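Search articles, authors, keywords
Filed under: Everyday Life Studies > Desks, Surfaces and Storage
Shares 35 | Comments 4

3.2 The beverage corner

Desks in shared lodgings are sold as places to work. In our diaries they were mostly places to make tea. Restrepo and Pelupessy coded each entry by what was on the desk at the time, and the kettle appeared more often than the pen, the laptop and the lamp put together. Figure 4 gives the arrangement we came to call the beverage corner.

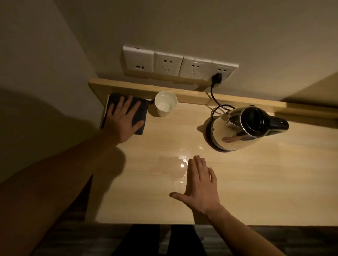
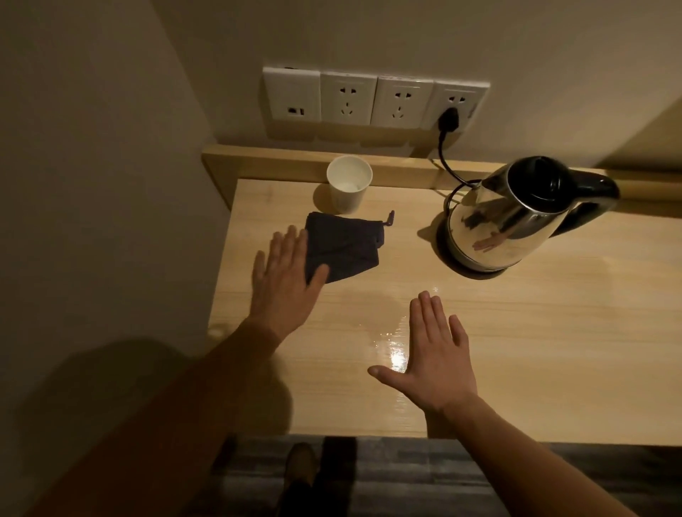

Figure 4. Kettle, white cup and a dark navy item sharing one wooden desk, with the hands of the desk's user.

The corner follows the power supply. Respondents told us they had chosen the spot for the view, the light or, in one case, "the energy of the room," and then placed the kettle wherever its cord would reach. Everything else was arranged by what we term residual courtesy: the cup goes near the kettle, and whatever must stay dry goes wherever there is space left, often within easy range of a spill.

Spills were reported in about 100 of the 1,000 diary entries. We suspect undercounting. Haberkorn, who kept a pilot diary in March, recorded none, and returned it with the pages stuck together.

Respondents rarely moved the kettle after a spill. They moved the papers, and usually back again by evening. Lã and Nair (Section 3.3) take up the matter of trays, which were widely owned and almost never found under anything.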